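Shared kitchen hours and the new tea program at Gamville

August 23, 2023

The ground floor kitchen at the Gamville building reopened to members in May, after the plumbing work on the Greco Street side was finished. Bookings have picked up since then, and the Monday tea mornings have moved back from the upstairs lounge to their old spot. This item covers the new hours, the booking rules, and what is planned for fall.

The kitchen is open to members from 8 a.m. to 6 p.m. on weekdays. Evening use is by booking only, and the last booking has to end by 9:30 p.m. so the building can be locked on time. Weekend bookings go through the front desk as before. If the desk is closed, leave a message with your name, your group, and the hours you want, and someone will call back the next working day.

Groups may book up to two evenings a month. A few of the larger groups asked for a third, and for now the answer is no. We will look at it again once the fall language classes have their rooms. The Plarano walking group keeps its standing slot and does not need to rebook.

The tea mornings are run by Mehwish Mughal, who started them when the building opened and took them over again this spring. They begin at 10 and usually wind down before noon. There is no charge and no sign-up. Black tea, mint tea, and decaf coffee are provided. People often bring something to eat, and that is welcome, but please put a note on anything that contains nuts.

"Most people come for the first time with a neighbor and then start coming by themselves," Mughal said. "We get a lot of people who have just moved here and want to know which bus to take or where to get a key cut. It doesn't need to be more than that."

She would like to add a second morning later in the week, starting in the fall, if two more hosts can be found. A host opens the kitchen, puts the water on, and does the washing up at the end. It takes up most of a morning. Anyone interested can leave a name at the desk or speak to her on a Monday.

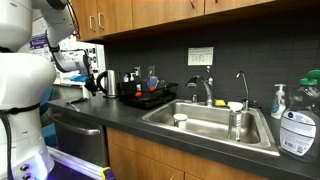 The kitchen counter at Gamville, with the electric kettle.

Members voted in the spring to pay for kitchen supplies out of the general fund and to stop collecting coins in a jar. The budget for the year is $3,765, which covers tea, coffee, milk, sugar, paper goods, dish soap, and small replacements. As of the end of last month, $947 had been spent. The largest single cost was a set of mugs to replace the ones lost when the storage closet flooded. Receipts are in the blue binder at the front desk for anyone who wants to look through them.

Kamran Farooqui has taken on the ordering. He places one order a month with Sultutico, which delivers to the side entrance. If you notice that something is running low, write it on the list inside the pantry door. Please don't buy supplies yourself and ask to be paid back, as this made the accounts hard to follow last year. Special items for a group event, such as cake or juice, are still paid for by the group.

A few reminders on using the space. Wash, dry, and put away what you use. Food left in the refrigerator needs a name and a date, and anything without one is thrown out on Friday afternoon. Wipe down the counters before you leave. Recycling goes in the bins by the side entrance, and cardboard has to be flattened. Pour cooking oil into a container and take it home with you. The drain was part of the reason for the plumbing work and we would like to avoid doing it twice.

Parking is limited to 5 spaces behind the building while the lot next door is being repaved. The bike rack has been moved to the front. Drivers unloading for an event can stop at the side entrance for a short time if someone stays with the car.

The fall program will be printed next month and copies will be at the desk. It will include the soup lunches, the bread class, and the dates for the holiday meal. Groups that want a listing should send in a short description and a contact number. Listings from last year are not carried over, so please send yours again even if nothing has changed.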